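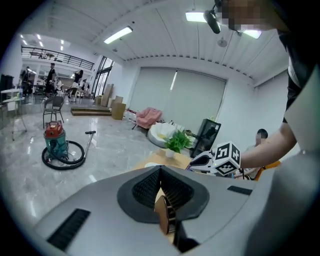 Headset microphones have become part of many working days.

The working voice

When I moved to Eltby, my first job was to read out numbers. I sat in a dispatch office on Skyrme Road and told drivers where to go, which gate, which bay, how many pallets. I had a headset, a list and an accent that I was ashamed of. After two weeks I had no voice at all.

My manager was kind about it. She gave me honey and a day at the filing cabinet. It did not come into her head, or mine, that a voice could be hurt by work in the same way as a back or a knee. We thought I had caught a cold.

I have been thinking about this period again, as I spent part of November visiting people who speak for a living but would never call themselves speakers. I do not mean actors or singers, who are taught how to breathe and are told when to stop. I mean the people who take bookings, read out orders in a warehouse, or teach thirty children in a room with a hard floor.

At Cerex, a firm that answers the telephone for dentists and small garages, a full shift can bring 255 calls. Most are short. The greeting is always the same sentence, and it is the greeting that does the harm, one of the older clerks told me. She can feel the place in her throat where it sits. Her advice to new people is to say the name of the garage a little lower than they would like to. "You want to sound cheerful, so you go up," she said. "And then you must stay up there until five o'clock."

I tried it on the bus home, quietly, and she is right. My cheerful voice in English is much higher than my cheerful voice in my own language. I had never noticed it before.

Sota Ichikawa gives lessons above a shoe repair shop, at the end of the market. He trained as a singer and for some years he taught only singers. Then a primary school teacher came to him, and she brought a colleague, and now his afternoons are full of people who want only to get through the week. His room has a piano, two chairs and a very old kettle. He asked me to read a page of a newspaper aloud and he stopped me after the third line.

"You finish the air and then you go on talking," he said. "Where do you think the words are coming from?"

It is a common fault, he says, and it is more common in people who work in a second language. We are afraid of the pause. If we stop in the middle of a sentence, the other person may think that we have lost the word, and will kindly offer us one. So we push to the full stop with nothing in the lungs, and the throat does the work that the ribs should do. I recognised myself so completely that I did not know where to look.

The exercises he gave me are dull. I hum on the stairs. I read a recipe and breathe at each comma, even when there are too many commas. I drink water before I am thirsty. He does not believe in honey, but he does not forbid it either -- "it is nice, you can have it as a sweet".

What he does forbid is whispering. When the voice is tired, almost everyone whispers, as I did in the dispatch office, and he wants his pupils to be silent instead or to speak softly with a normal tone. A shop assistant told me that this was the hardest rule to keep. Customers whisper back, she said, and then it becomes a game.

The room matters as well. In the old sorting hall at Puvard, where 600 people once worked under one roof, a retired foreman showed me the platform from which he used to shout the changes of shift. He was proud of that shout. He could still do it, he said, and he did it for me, and some pigeons left. But he also told me that his wife used to ask him to come down from the platform when he was sitting at dinner. He had stopped hearing how loud he was.

With a headset one does not need to shout, and this is a real improvement. Still, at Cerex I saw people lean forward and raise their voices when a caller was hard to hear, although it was the caller's line that was bad. I do the same. When my mother's telephone crackles, I shout at her in the kitchen until my neighbour knocks.

The clerks there have now agreed on a small change. After a long call, they may leave the next one to ring twice more before they pick it up. It is a few seconds of silence, and it does not appear in any report. The older clerk uses hers to swallow and to look out at the car park. A younger man beside her told me he had felt guilty in the beginning, and kept his hand close to the key.

I went to Sota Ichikawa once more before I wrote this. I read him the first page, standing by the piano, and I breathed at the commas. He listened until the end. Then he asked me to read it again, lower, and he put the kettle on.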